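Why Does a Bowl Have a Shiny Edge? And Other Questions From the Kitchen Table

By Aileen Agbayani

Have you ever sat at the table waiting for your snack, with nothing much to do, and started really looking at the dishes? I have, lots of times. When I was eight I used to turn my cereal bowl around and around until my grandmother told me to stop playing and eat. I wasn't playing, though! I was wondering. Who made it? What was it before it was a bowl? And why did my spoon make that ringing sound when it touched the side?

Let's start with the very first question, because the answer is a little bit muddy.

Many bowls, cups and mugs are made of something called ceramic. Ceramic begins as clay, and clay comes out of the ground. It is made of teeny tiny bits of rock, so small that you could never pick up just one. When you mix those bits with water they slide over each other, and that is why wet clay is so squishy and so much fun to poke. You can squeeze it, roll it, pinch it into a dinosaur, or spin it on a wheel until it turns into a bowl.

But a bowl made of squishy clay would be a terrible bowl. Imagine pouring soup into it! So the clay is left to dry, and then it goes into a special oven called a kiln (some people say "kill" and some people say "kiln," and both are fine). A kiln gets much, much hotter than the oven in your kitchen. The oven you bake cookies in might be set to 350 degrees. Inside a kiln, it can be more than 2000 degrees Fahrenheit! At that heat the tiny bits of clay join together, and they stay joined. You can't turn the bowl back into mud, even if you leave it in the bathtub all night long.

After its first trip through the kiln, a bowl is often dull and a bit rough, something like a flowerpot. To make it smooth and shiny, the potter covers it with a glaze. Glaze looks like runny paint, but when it gets hot it melts into a thin coat of glass. So when you run your finger around the inside of your cereal bowl, you may be touching glass. I think that's wonderful.

Now for the shiny edge. The thin line around the top of a bowl is called the rim, and sometimes it is painted a different color from the rest. If the line looks like gold, it might be real gold, spread so thin that there is hardly any of it there at all, or it might be a color that was mixed to look like gold. Either way, it is there because somebody thought it would be pretty. It also helps your eyes find the edge when a white bowl is sitting on something white.
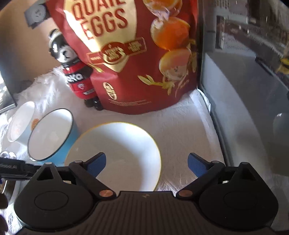 A white bowl with a thin yellow-gold rim, keeping company with a blue-and-white mug and a big red bag of snacks.

Did you notice the mug lying on its side? A mug is a clever shape. It is a tube with one end closed, and it can hold your cocoa only as long as the open end is pointing up. Tip it over and the cocoa goes wherever it likes - usually toward somebody's homework. Gravity pulls the drink down, and with the side of the mug now at the bottom, there is no wall left to keep it in.

And then there is the bag, with QUAIL EGGS across it in big red letters. Perhaps you have never met a quail. Quails are plump little birds that like to scurry along the ground, and many of them lay speckled eggs in brown and cream. A quail egg is much smaller than a chicken egg. You could hide one in your hand and no one would guess! In many parts of the world, people boil them, peel them and eat them as a snack, and they taste a lot like the eggs you already know.

Snack bags have a secret, too. Look at the bottom of one the next time you are in the kitchen. If it has a fold that opens out flat, the bag can stand up by itself, and it is called a stand-up bag or a stand-up pouch. The food inside pushes the fold open and makes a little foot for the bag to stand on. My friend Cheuk-hei Mok has a whole shelf of them in his pantry, all in a row like books, and his kids take turns being the librarian.

Something to try at home

You will need a grown-up, a ceramic mug, a plastic cup, a metal spoon and a folded towel.

Put the towel on the table and stand the mug and the cup on it. Tap the mug very gently with the spoon and listen. Then tap the plastic cup. Which sound is higher? Which one goes on longer? Now pour a little water into the mug and tap it again, and add a little more, and listen each time for a change.

The towel is there to keep things from sliding around, and it makes a soft place to land if something tips. Clay that has been through a kiln is hard, but it does not bend, and a hard thing that can't bend may crack when it gets a bump. If a dish does break, leave the pieces where they are and call your grown-up.

Words to know

Ceramic: something made from clay that has been heated until it is hard.
Glaze: the thin, glassy coat on a bowl or mug.
Kiln: a very hot oven for baking clay.
Rim: the edge around the top of a bowl or cup.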